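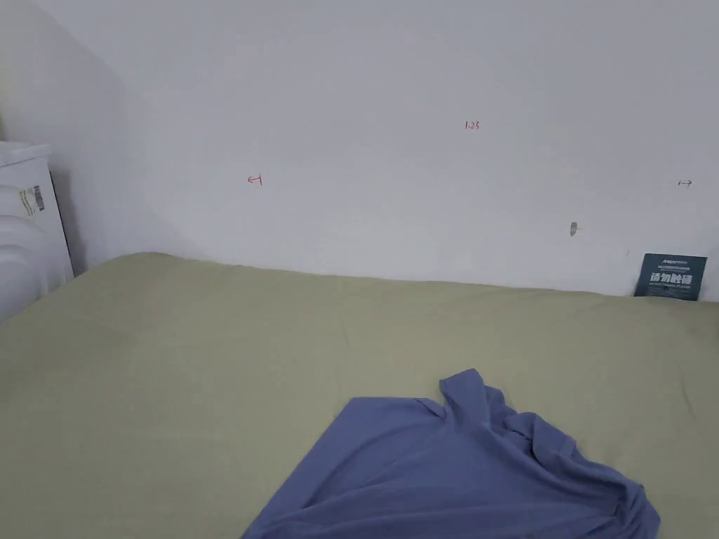

*Figure 1. Blue cloth on a green bedsheet.*

# Do "wrinkle release" sprays save students any time?

Skedevix claims on the bottle that its spray "ends ironing." Our group doubted that, and after six weeks we still do. We gave a survey to 151 students in the Plaltton dorms in October and asked how they deal with creased clothes, what they spend, and whether they think it works.

Most of them don't deal with creased clothes at all. They wear them. That already makes the time savings on the bottle look shaky, as you can't save time on a job you were never doing.

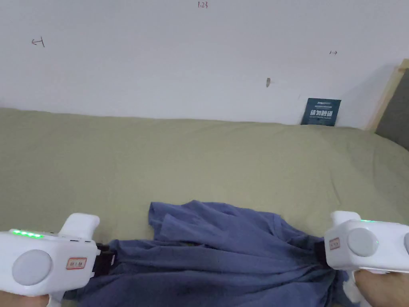
The survey asked people to say how wrinkled a shirt has to be before they do something about it. We should have used a scale with photos, and our wording ("very wrinkled") was too loose. One person's "very" could be a T-shirt as crumpled as the blue one on the olive-green sheet, and another's could be a single line across the collar. We kept the answers but would not put much weight on them.

Only 13 students had bought a spray in the past year. Nearly all said it "sort of" worked. When we asked what they did after spraying, they said they pulled the fabric flat and hung it up.

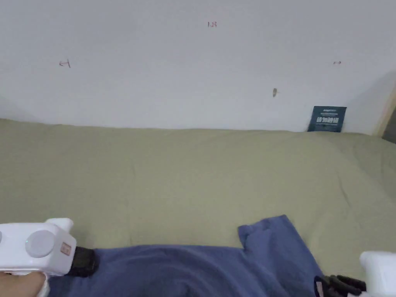 That matters more than we expected. Pulling and hanging a damp shirt takes out a lot of creases with plain water - our grandparents could have told us so. Neither Skedevix nor its cheaper rival Castix mentions a water comparison anywhere on the label. We wrote to both companies and got one reply, a coupon.

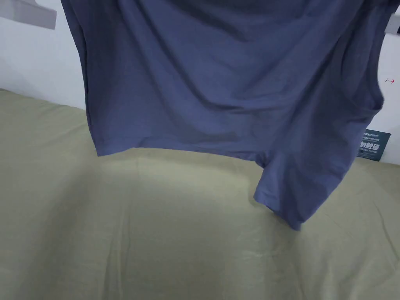
We ran a small test of our own with 2 cotton shirts, one sprayed with Castix and one misted from the tap. Classmates who didn't know which was which couldn't agree on a winner. Two shirts prove very little, and the room was humid that afternoon, so a repeat in winter might come out differently. Until then we would spend the money on hangers.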